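Progress report to the Pruvitz Fund: the Gustik phone, September

Hi everyone, and thanks for being patient with me. I know this was supposed to reach you before the board packet went out, but I wanted the new battery numbers in it and they only came off the bench last night. So you get one slightly late report with real data in it, which I hope is a fair trade.

The short version: the Gustik is still on track to be shown to the press this fall, the screen problem is fixed, the battery problem is half fixed, and I need a decision from you on the charger.

Screen first, since that's what you asked about on the last call. The old panels had a yellow tint along the bottom third at low brightness. I could see it, the reviewers would have seen it, and no software tweak was going to hide it. Skerham sent us a second batch with a different backing layer and the tint is gone! We checked them at night with the brightness all the way down, side by side with the old ones, and I'd be happy to hand one of these to anybody. The new panels do come in a hair thicker, so the frame had to be recut and the volume buttons moved up a little. I like them better there anyway.

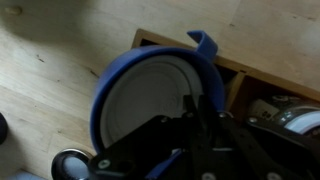

The price from Skerham hasn't changed for the first order. For the second order they want to talk again, and I've asked them to put something in writing before we sign off on colors. (We're down to two, by the way, the gray and the dark green. The red looked great on screen and terrible in the hand.)

Now the battery. We wanted a full day of normal use plus some left over for the ride home. With the build you saw in the summer we were getting dead phones by dinner. The biggest drain was the radio, which kept waking up to look for a stronger signal even when it had a perfectly good one. The software folks calmed that down, and on our standard test we went from 7 hours to 12. That's a big jump and I'm really pleased with it. The part we haven't solved is standby. Leave the phone on a nightstand and it still loses more than it should by morning, and we don't know why yet. My guess is the fingerprint reader, but I've been wrong about this phone before.

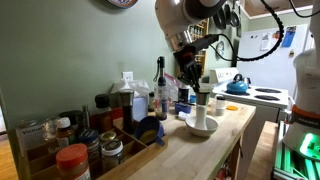 Written by the Gustik project lead
Filed under: Hardware, Grant Updates

On to the spending. We're inside the budget for parts and a little over on outside testing. The overage is all drop tests. We broke more phones than planned, mostly on the corner next to the camera, and each round meant another week of lab time. The corner now has a thicker wall inside and it held up in the last round. I don't expect to go back to the lab before launch, so that line should stay where it is. If you'd like the full breakdown it's in the spreadsheet I shared with the last report - same link, new tab.

Preorders, then. We put up the sign-up page with one photo and no price, mostly to see if anyone cared, and we have 697 names on the list. I'd hoped for more from the carrier forums and expected fewer from the small business crowd, who keep writing in to ask about the removable back. Sfeir has offered to carry the phone in their stores if we can promise stock by the holidays. I haven't promised anything. I told them I'd get back to them after I'd talked to you.
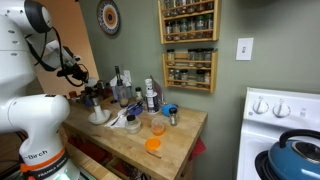 And that brings me to the charger. We can put one in the box, which raises the price and makes the box bigger, or we can leave it out and sell it on the side. Sfeir would like it in the box. Our sign-up list is split, going by the emails. I lean toward putting it in, mainly for people coming from an older phone with a different plug, but it's your money too and I'd like to hear what you think before the packaging order goes out.

Still to do before the next report: find the standby drain, finish the camera app (photos are good, video stutters when you zoom), get the written quote from Skerham, and pick the wallpaper, which has somehow taken up more of my inbox than the battery.

I can do a call any afternoon after 2. Please send me your charger vote even if you can't make the call - a one-word email is fine.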